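Standanceの見学会に行ってきた 「手で教えるロボット」はどこまで手で教えているのか

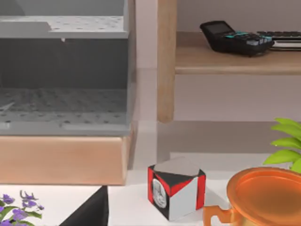 Standanceの見学会に申し込んだのは6月のことで、案内文の「プログラミング不要、人がやって見せるだけ」という一文が引っかかったからだ。この手の文句は十年以上前から聞いている。やって見せるだけで済むなら、うちの工場の隅で埃をかぶっている協働ロボットも今ごろ働いているはずである。会場に入ってまず見せられたのは実機よりも先にシミュレーターの画面で、白い天板の上に赤と黒と白の模様がついた小さな立方体、右手前にオレンジ色のカップ、奥には穴あきの灰色の収納箱が木の台に載っている。棚の電卓や紫の花まで作り込んであり、手前からは黒いグリッパーの指先がのぞく。遠隔操作の練習はまずこの中でやるのだという。絵としてはよくできている。ただ、立方体の影がきれいに落ちていることと、つかんだときの滑り方が本物に近いことは別の話で、私が知りたいのは後者だった。

見学は午後1時半から始まった。参加者の多くは製造業の生産技術か、物流の現場改善の担当らしく、受付で渡された名札の会社名を見る限り同業は私のほかに少しだけいた。最初に会議室で会社紹介があり、そのあと2班に分かれて作業エリアを回る。私の班は遠隔操作のブースが先だった。

遠隔操作の仕組みはAvleyという名前で、操作者が手元の小さな腕を動かすと、離れたところの腕が同じように動く。手元側の腕の先には指を入れる輪があり、つまむ動作でグリッパーが閉じる。画面の中の腕を動かすときも、同じ手元の腕を使う。説明の担当者は慣れたもので、小物をつまんで箱に移す動作をすらすらとやってみせた。うまい。うまいのだが、見ていて気になったのは、うまいのがロボットなのか担当者なのかという点である。この段階では腕は人の手をなぞっているだけなので、当然ながら後者だ。周りから感心の声が上がっていたが、感心する相手を取り違えている人もいたように思う。

体験の順番が回ってきたので私も座った。最初はシミュレーターで、立方体をつまんで別の位置に置くという課題。奥行きがつかめない。平らな画面で見ていると、指先が物の手前にあるのか真上にあるのか、影を頼りに判断するしかない。担当者も「影を見てください」と言う。言われたとおりにすると少しましになるが、これは作業のこつというより画面のこつであって、現場の人間が持っている勘とは関係がない。私は2回失敗し、そのあとでようやく持ち上げた。置くときに斜めになった。それでも記録としては「成功」の扱いになるのか尋ねたところ、あとで人が見て選別するという返事だった。

この選別の話をもっと聞きたかった。案内文には「やって見せるだけ」とあるが、やって見せた記録を誰かが再生し、使えるものと使えないものに分け、途中でもたついた部分を切るかどうか決めている。つまり教える手間が消えたわけではなく、後ろの工程に移っている。担当者に一件あたりの選別時間を聞いたが、課題によるとのことで数字は出てこなかった。課題によるのは当たり前で、だからこそ代表的な課題での数字を用意しておいてほしかった。

次のブースは直接教示、つまり実機の腕を手でつかんで動かすほうである。こちらはWendaという製品名がついている。手首のあたりのボタンを押している間だけ腕が軽くなり、人が引っ張ったとおりの経路が記録される。これ自体は珍しくない。うちにある古い機種にも似た機能はあって、結局は経路の点を数値で直すことになるので使わなくなった。Wendaの売りは、何度か教えた動作をまとめて学習し、物の位置が変わっても合わせてくれるところだという。

実演では、部品のトレイを少しずらして置いても確かに拾った。トレイを動かしたのは担当者である。参加者の一人が自分で動かしてもいいかと聞き、許可をもらって向きを大きく変えたところ、腕は途中で止まった。担当者は落ち着いて「教えた範囲の外に出ると止まるようにしてあります」と説明した。止まること自体は正しい設計だと思う。でたらめに動くよりずっといい。しかし、その「教えた範囲」がどこまでなのか、使う側から見える形になっているのかを尋ねると、現在は画面に出していないという。ここは購入を考える側にとって一番困るところだ。範囲がわからなければ、現場では止まるたびに教え直しに呼ばれることになる。

教示の回数についても聞いた。今回の実演に使った動作は39回ぶんの記録から学習させたもの、という答えだった。これは率直に出してくれて助かった。39回というのは、一つの作業なら半日仕事で済むかもしれない。だが、うちのように品種の切り替えが多い現場では、品種ごとに半日である。しかも教える人によって動きの癖が違う。左からつかむ人と右からつかむ人の記録が混ざったらどうなるのかと聞くと、なるべく同じ人がやるほうが安定する、とのこと。ベテランの手の動きを残すという触れ込みはよく聞くけれど、そのベテランを半日ブースに座らせる人件費の話は資料のどこにもなかった。

休憩のあと、Yeohという実証プロジェクトの紹介があった。シミュレーターで集めた遠隔操作の記録と実機の記録を混ぜて、実機の記録を減らそうという試みである。この日聞いた中では一番まともに面白い話だった。実機を占有しないで済むなら、教える作業を生産と並行して進められる。画面の中なら物を落としても壊れないし、小物の配置も背景も簡単に変えられる。最初に見たあの花やカップは飾りではなく、背景が変わっても目当ての物を見失わないようにするためだと説明されて、そこは納得した。

納得できなかったのは結果の見せ方である。スライドに出たのは成功した動画ばかりで、混ぜた場合と混ぜない場合の比較がない。質疑で別の参加者が同じことを聞いたが、評価中という回答だった。評価中なら評価中と書いたスライドを一枚入れればよいのにと思う。柔らかい物や、油のついた部品でどうなるかも聞いてみたが、シミュレーターではまだ扱っていないそうだ。うちで人手が足りないのはまさにその油のついた部品のところである。

質疑の最後に出た現場寄りの質問を3つ書いておく。
・教えた動作を別の腕に移せるか。同じ型なら可、型が違う場合は教え直し。
・記録データの持ち主は誰か。契約による。標準の契約書は後日送付とのこと。
・操作者の訓練にどれくらいかかるか。人による。

三番目の答えには会場から苦笑が漏れた。私自身の感触では、半日触ってつまむだけなら何とかなり、差し込みや向き合わせはもっとかかる。とくにAvleyには手ごたえの戻りがないので、当たっているのか押し込んでいるのか手ではわからない。ねじ穴に合わせるような作業を教える気にはなれなかった。直接教示のほうは腕を自分でつかむぶん、その点はましである。

否定ばかり書いたが、担当者の対応は誠実だったし、止まった実演をごまかさなかったのは好印象だった。見学会としては自由に触れる時間が長く、資料だけの説明会よりずっと得るものがある。これから行く人には、自分の現場の部品を持ち込めるか事前に問い合わせることを勧める。私は持っていかなかったので、結局Standanceの用意した、つかみやすい形の物しかつかんでいない。次回の案内が来たら、油を拭かずに袋に入れた部品を持って申し込むつもりだ。契約書のひな型はまだ届いていない。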